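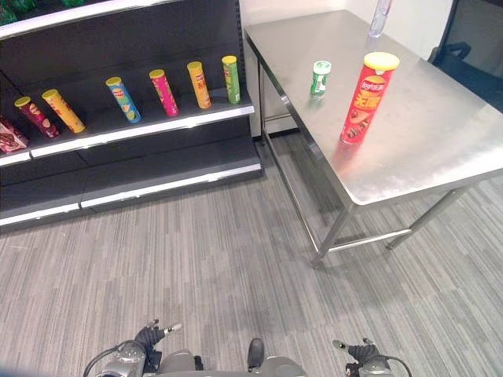
## Community Partnerships Group – notes from the November meeting

Chair: Elango Poojary. Minutes: Wahyudi Wibisono. Apologies received from the Stelach campus.

**1. Previous minutes**
Accepted with one correction: the Gulludberg visit was 9 days, not 8.

**2. Jodmont water project**
- Elango reported that 24 students have applied for the winter placement. There are 166 households on the district list and 100 have agreed to be surveyed.
- The village council would like the findings in the local language before they go in the faculty newsletter. Agreed.
- Rainwater tank repairs are on hold until the parts are priced again.

**3. Travel and insurance**
Warrier has asked for vaccination records earlier this year. Wahyudi to email students.

**4. Other business**
Homestay payments – Elango to check whether families can be paid in advance.

Closed 4:40 pm. Next meeting in the same room.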